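Working Practice Notes: Tabletop Manipulation Cells
Trornholm Automation Newsletter, 23 Nov 2019

Revision 4 of the Clondden bench practice guide is now in force for all shared tabletop cells. It replaces the revision issued in July and applies to any station where an arm works over a surface that staff also load by hand. The main changes are in object layout, cable routing, reset procedure and episode logging. Sites still working to revision 3 should switch at the next scheduled calibration.

Object layout (section 2). The earlier text required all objects to be placed on a printed grid. That requirement is withdrawn. Grid placement gave repeatable starts but produced task sets in which the arm met the same few approach angles. Layouts may now be free, with mixed orientations, provided that every object used in the task can be reached without driving the wrist past its soft limit. Bowls and other open vessels may be set on their sides if the task sheet allows it. Objects that are present only as distractors must be listed on the sheet with the rest.

Objects near a table edge need separate attention. An item counts as an edge item if any part of its base is within one gripper width of the edge. Edge items are permitted, but the first approach to each one must be run at reduced speed, and the operator must keep a hand on the stop control until the gripper has cleared it.

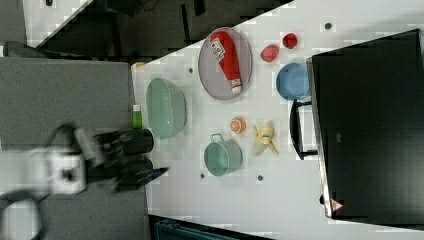 Large fixtures such as ovens, cabinets and drawer units are treated as part of the cell and not as objects. They must be entered in the collision model with handles included. Tudur Nicholas, who edits the guide, reports that handles were missing from the model in 3 of the cells he reviewed for this revision. A handle that projects over the work surface reduces the free volume and should be modeled in the position it occupies at the start of the episode. If a door is opened as part of the task, a second model is needed for the open state.

Warning labels on fixtures and arms must stay uncovered. Tape, fiducials and inventory tags go elsewhere.

Cable routing (section 3). Cables that run outside the arm must have enough slack for full wrist rotation in both directions. Check this by jogging the wrist to each end of its range with the table clear. No loop may hang below the height of the tallest object on the task sheet while the gripper is at working height. Cable ties on moving joints are no longer accepted; use the Groker sleeve or an equivalent with a smooth inner face.

Reset procedure (section 5). The operator may not reach over the table until the arm is parked and the controller shows a protective hold. Zero speed on the display is not sufficient. Objects are then returned to the start layout for the next episode, or to a new layout if the sheet calls for one. Anything that has fallen to the floor is inspected before it goes back on the table, and cracked plastic items are removed from the set.

Episode logging (section 6). The log for the Sandoval trial held 3388 episodes at the close of the review period. Of these, 2748 had a complete entry under the old rules. Most of the incomplete entries lacked either the layout number or the reason for a stop. Both fields are now mandatory, and the logging form will not close without them. Stops are to be recorded as operator, contact, limit or software. "Other" has been deleted from the list.

Episodes with an incomplete entry may be kept for internal debugging but must not be counted in any reported success rate. The same applies to episodes in which the operator touched an object after the arm had left its park position.

Known open points. The guide does not yet set a maximum speed for work above nested objects, such as a bottle lying in a tray. Two sites have asked for a fixed value and one prefers a limit tied to payload. Until this is settled, use the edge item speed. Lighting requirements are also unchanged from revision 3 and will be handled separately.

Comments on sections 2 and 5 should quote the paragraph number and the cell in question.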